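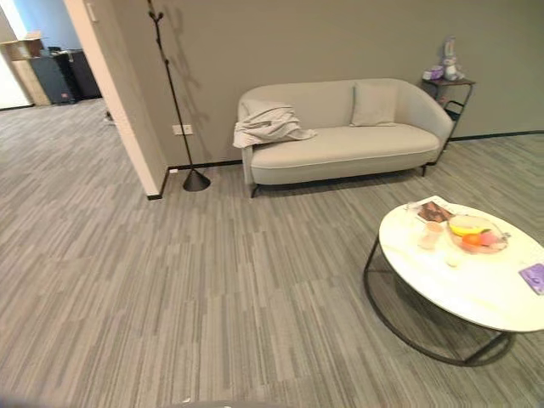
Takavex Hanging System for Galleries and Art Fairs

The Takavex is a rail and cable system for hanging framed work, canvases and light wall pieces. It is made for galleries, fair booths, schools and exhibition halls where the hang changes often and the walls have to stay clean between shows. The rail goes up once. After that, works are moved by sliding the cable along the rail and setting the hook at the height you want.

Vikmont sells the Takavex as single parts and as complete kits. Every part in the current range fits every other part, including rails bought under the old Vikmont name. If you own the earlier white rail with the square end cap, you can add new cables and hooks to it without an adapter.

Rail

The rail is aluminum and comes in white, black or unpainted. White and black rails are powder coated. The unpainted rail can be rolled or brushed with ordinary wall paint after a light sanding. All rails are cut square at both ends and can be shortened on site with a fine-tooth hacksaw or a miter saw with a metal blade.

Fixings go through the back of the rail into the wall. Use the wall plugs in the kit for masonry. For drywall, screw into the studs. On temporary fair walls, ask the organizer what the panels are made of and whether screws are allowed before you order. We also stock a clamp that grips the top edge of a booth panel and needs no holes. It is sold in pairs.

Cables and hooks

Steel cable is the standard choice. Clear nylon cord is available for light work and is harder to see from across a room, but it stretches a little in the first day or two, so check the level again before opening. Each hook holds up to 20 kg on steel cable and 10 kg on nylon. Use two cables for anything wider than a shoulder's width, even when the weight is low. A single cable lets a frame swing when people walk past.

The hook tightens with a thumbscrew. A locking version takes a small key and is the better choice for public halls and school corridors. Two keys come with each bag, and spare keys can be ordered by email.

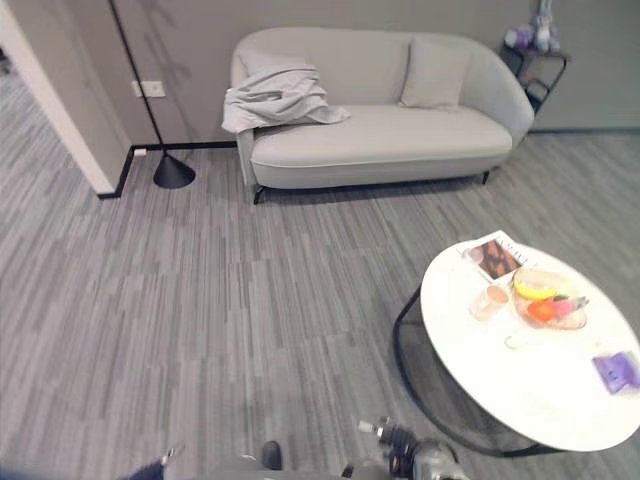 What is in the fair kit

10 rail sections
20 steel cables
20 standard hooks
Joiners and end caps
Masonry plugs and screws
One hex key and one spare
Canvas carry bag for the cables and hooks

Rails ship in a separate carton. Panel clamps, nylon cord and locking hooks are not part of the kit.

Putting it up

Mark a level line first. A laser level saves time on a long wall, but a chalk line works. Hold the first section to the line, mark the holes, drill and fix it. Push a joiner into the open end and bring the next section up to it. Leave a gap the thickness of a business card at each joint. Fit the end caps last, after the cables are on, if your cables are the older type that load from the side.

Two people can put up a booth in a morning. Evelien Dierckx and Koen Van Loon hung the Plevunmont spring show on Takavex rails in April and left us these notes:

"We cut the cables too short on one wall. Leave them long and coil the extra behind the frame. You will want it for the next show."

"Order more hooks than you think you need. We used 40 and borrowed a handful from the booth next door."

Care

Wipe the rail with a dry cloth. Do not oil the cable heads. If a hook slips, take it off the cable, check for paint or dust inside the jaw and clean it with a stiff brush. Replace any cable with a broken strand. Cables and hooks can be returned within 40 days if they have not been used. Cut rails cannot be returned.

Rental

The fair kit can be rented by the week from our Msimang warehouse. Pickup is Wednesday from 10 in the morning. We do not deliver rental kits to fair sites, but most art shippers will collect from us. Cables are checked on return, and missing hooks are charged at the parts price. Uliana Onyshchenko handles rental bookings and can tell you which rail colors are free for your dates.
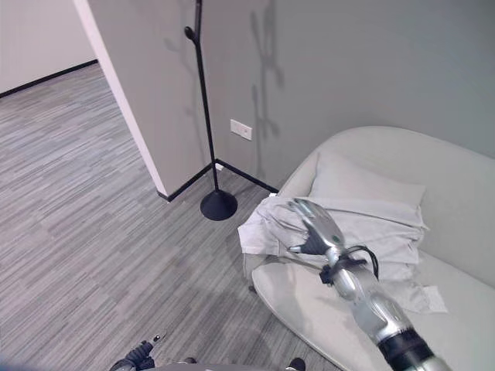

Orders and questions

Orders of 1000 or more hooks are made to order and take longer than stock items. For these, and for curved rail, write to Jasper Smits with a floor plan or a sketch showing wall lengths. Curved sections are bent to the radius you give and are available in white and unpainted only.

For help choosing parts, contact Riet Coppens. Please include the wall type, the ceiling height and the weight of your heaviest work. A phone photo of the wall is useful if you are not sure what it is made of.

Related products: Takavex panel clamp (pair), locking hook with key, nylon cord on reel, label holder for rail, cable cutter.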